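**Fingertip cube on our hand-held gripper keeps losing tracking - what are we doing wrong?**

Posted by **PetonMom**

Hi everyone! I help out with my daughter's high school robotics club, and I'm writing on behalf of a very patient group of kids (and one less patient parent). Our fall project is a hand-held gripper. You carry it around and pick things up with it, and the camera on it records what you did so the arm back in the classroom can learn the motion later. The team named theirs Olo.

Each finger is supposed to carry a little cube with the black-and-white marker squares, and the software works out how far open the fingers are from those. It worked fine on the bench in September. Now we've recorded 40 practice runs and 7 of them are useless, with the opening width jumping all over the place right when the fingers close.

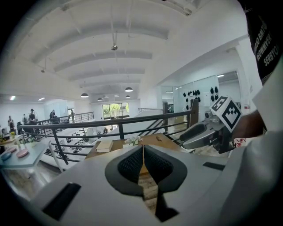

*Olo's camera view upstairs, with a hand on the finger assembly.*

We've tried new batteries and reprinting the squares, and one of the kids is convinced it's the lights. I'm a bookkeeper, so please use small words! We have a demo coming up and I'd love for them to walk in feeling good about it.

---

**Shigeru Kaneko**

Welcome, and please tell the kids they've picked a hard project. I coach a club that built something close to this last year, and we had the same jumping numbers.

First, look at where people put their hands. When you steady a finger, it's very easy for your own fingers to slide over part of a marker square, and the software needs the whole square, including the white border around it. We had students practice holding only the main body until it was habit. It took a few meetings and some nagging - mostly from the other students, to be fair.

Second, check that the cube can't wiggle on its mount. Pinch it and try to twist. Ours moved just a hair, and a dab of glue took care of it.

The student who blames the lights may have a point too. If your exposure is on automatic, walking from a dim spot toward a bright window can wash out the squares for a moment. Lock it, do ten runs in one spot, and compare before you change anything else.

---

**lindska_fan**

did you try printing them bigger? ours are huge and we never have problems

---

**Valentin Lefèvre**

Bigger helps if there's room, but I'd go with matte paper before anything. Glossy labels catch the ceiling lamps and the squares vanish at certain angles. I'd also keep those 7 bad runs, in their own folder. Step through one slowly with the team and stop where the number jumps - you'll probably spot the cause in a minute or two, and the kids will enjoy the detective work.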